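Skikasside, 12/3/24

The Skikasside Center for Craft and Repair has opened registration for the second term of its ceramic mending course, which will begin once the winter recess is over. The course is offered through the Center's adult learning program and is open to residents of the district and to members of partner organizations. Places are limited to 14 participants, and applications will be handled in the order in which they are received.

The first term, which started in July, was attended by people with a wide range of experience. Several had worked with clay for years and wished to learn what to do when a finished piece is damaged. Others came with a single bowl or cup from home and no background in the subject. According to the Center, both groups asked for more time at the work table and less time in lectures, and the new schedule has been changed to reflect this.

Course leader Bình Tạ will again be responsible for teaching. Bình Tạ joined the Center after a long period in the Vestix ceramics workshop, where the work consisted mainly of repairs to household pottery and small decorative pieces. The course will cover the sorting of fragments, the cleaning of broken edges, dry fitting, the choice of adhesive, and the filling of small losses. Painting and surface finishing will be introduced in the final sessions for those who have reached that stage.

"Most people want to reach for the glue in the first hour," said Bình Tạ. "We ask them to wait. A rim with a jagged break has to be looked at from all sides, and the pieces have to be tried together without anything on them. If the first join is out by a hair, the last piece will not go in." 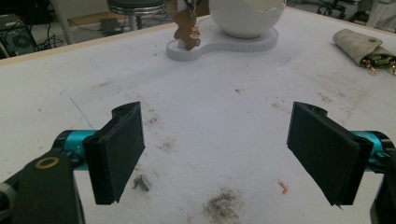 Participants will work at shared tables with white tops. The pale surface was chosen at the request of the teaching staff, who find that small chips are easier to find on it than on bare wood. The tops take on smudges and stains in the course of ordinary use, and ink marks do not always come off. The Center regards this as acceptable in a working room. Tops will be replaced when they no longer serve their purpose, and participants are asked not to scrub them with abrasive cleaners.

Tables are to be wiped down at the end of each session. Any fragment found on a table or on the floor must be placed in the tray by the door and may not be thrown away, even if it appears to be only a crumb of glaze. During the first term, a missing piece of a sugar bowl was recovered from this tray two weeks after its owner had given it up for lost.

The full course consists of 168 hours of instruction and supervised practice. Attendance at the opening session is required, as it includes the safety briefing and the assignment of table places. Participants who miss this session will be offered a place in a later term. Up to two absences are permitted after that point without prior notice.

Each participant should bring one broken object of their own, with as many of its pieces as can be found. Bowls, cups, plates and small vases are suitable. Objects that have been used with lead-based paints, or whose history is unknown, may be brought for examination but should not be used for food after repair. The Center will not accept objects of high market value and recommends that owners of such pieces consult a professional conservator.

Practice pieces, adhesives, fillers and hand tools are included in the course fee. Protective gloves and masks will be available in the usual sizes. Aprons are not provided.

Materials for the term will be supplied by Ikau under an agreement signed earlier this year. The Huỳnh Fund will continue to cover part of the fee for students and for participants over the age of 65. Requests for reduced fees should be submitted with the application form and will be treated in confidence.

Định Đặng, head of the adult learning program, welcomed the continuation of the course. "The first term filled quickly, and the waiting list showed us that there is a real wish to keep and mend ordinary things," said Định Đặng. "We are pleased to be able to offer the course again in the same room and with the same teacher."

A small display of mended work from the first term is planned for the Center's entrance hall. Former participants who wish to lend a piece should contact the program office before the recess. Labels will give the name of the owner only where the owner has agreed to this in writing.

Application forms are available at the front desk and from the program office. Applicants will be informed in writing whether a place has been reserved for them. Those who were on the waiting list for the first term do not need to complete a new form but must confirm that they are still interested.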